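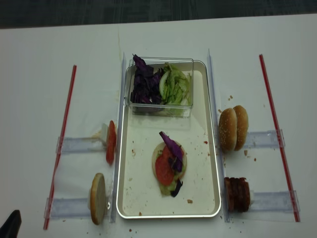 February - Notebook entry, storage trial of cut leaves
Preparation room, Pustard building. Entry opened 8.40 a.m.

Purpose
The present series compares the keeping quality of shredded red cabbage and chopped lettuce held in clear lidded boxes in the cold store. The question was raised by the kitchens at Wollness, where cut salad is prepared the day before service and a proportion is discarded each morning. The work follows on from the whole-head trial recorded in the previous notebook, and the same scoring sheet has been used so that the two may be read together.

Material
Cabbage and lettuce were received from Iturra in one delivery and placed in the cold store on arrival. Outer leaves were removed and weighed separately. The cabbage was shredded on the machine at the 3 mm setting. The lettuce was cut by hand, as the machine bruised the ribs badly during the first attempt and that batch was withdrawn. The withdrawn batch is not included in any of the figures below.

Each lot was made up to 400 g after washing and spinning. Lots are numbered by box, with the letter C for cabbage and L for lettuce. Colleagues are asked to write the number on the box itself and not on the lid. Two lids were exchanged during the whole-head trial and the results for those boxes had to be struck out.

Washing
Cold tap water, one change. It had been intended to include a second set washed in iced water, but the ice machine was out of service until after midday and the set has been postponed. Spinning was carried out in short runs with the basket half full. The cabbage gives up its water readily. The lettuce does not, and a fold of paper towel laid under it was damp within the hour.

Cold store
The Nendeo logger was placed on the middle shelf. The display read 3 degrees when the door was closed and had risen to 8 degrees by the end of loading, which took longer than it should have done. It is proposed that in future all boxes be brought to the door on one trolley and loaded together. The temperature had recovered by the time of the first check, but the rise should be borne in mind when the lettuce results are considered.

Observations, first check
Cabbage: colour even, cut edges firm, no smell on opening. A little violet liquid in the corner of box C2 only.
Lettuce: slight browning along the cut ribs in L1 and L4. Leaf tips sound. The pieces taken from the heart of the head are in better condition than the green outer pieces, which agrees with what was found in the autumn.

Observations, second check
Cabbage: no change, except that C2 has more liquid. This box appears to have been filled before the spinner had stopped, and will be marked as doubtful.
Lettuce: browning now present in all boxes. L4 is limp on the upper surface. L1 would still be acceptable to the kitchens, in the opinion of the two members of staff who scored it, though they differed by a full point on crispness.

Weights
The trimmings from the whole delivery came to 584 g, lower than expected. The lettuce heads were small and tightly closed, and very little had to be taken off. The balance was checked against the standard weight before and after use, and no correction was required.

Points arising
The scoring sheet does not distinguish between browning of the rib and browning of the leaf. A separate column has been ruled in by hand for this series - the printed sheet should be amended before the next one.
Mixed boxes have been requested by Wollness. The concern is that colour from the cabbage may pass into the lettuce where the two touch, and a small test of this should be made before a full set is prepared.
The knife used for the lettuce requires sharpening. It has been put aside in the drawer with a label.

Outstanding
Iced water set, when the ice machine is available.
Download of the logger and copy of the trace to be fixed to the facing page.
Further lettuce to be ordered from Iturra, larger heads if they can be supplied.
Third check tomorrow at 8.40 a.m., before the store is opened for general use.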